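July 19, 2018

Progress report to Dumano: Fostholm junior distance squad

The squad has used five of its eight months of funding. Enrolment stands at 106 runners, up from 700 metres hopefuls and a handful of milers when Arif Osman began the school visits in May. Most of the new members are under 15 and train twice a week.

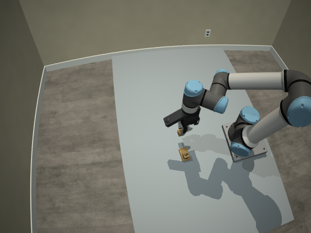

Travel remains our largest cost. The $2000 set aside for regional meets is spent, and Sekar Mandagi has asked two clubs to share a bus for the cross-country season. We have moved $700 across from equipment to cover entry fees.

Coaching is on schedule. Khairul Sopacua finished his level two certificate and now takes the steeplechase group. Cempaka Raju's hill program was shortened after three athletes reported sore shins. All three are back running. 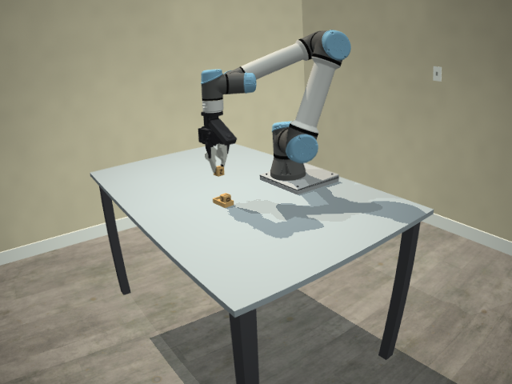 *Robotic arm over a small cube on the table.*

Still to do: book the track for the time trials, replace the worn hurdles and send you the revised travel budget.

Ctibor Štěpánek
Head coach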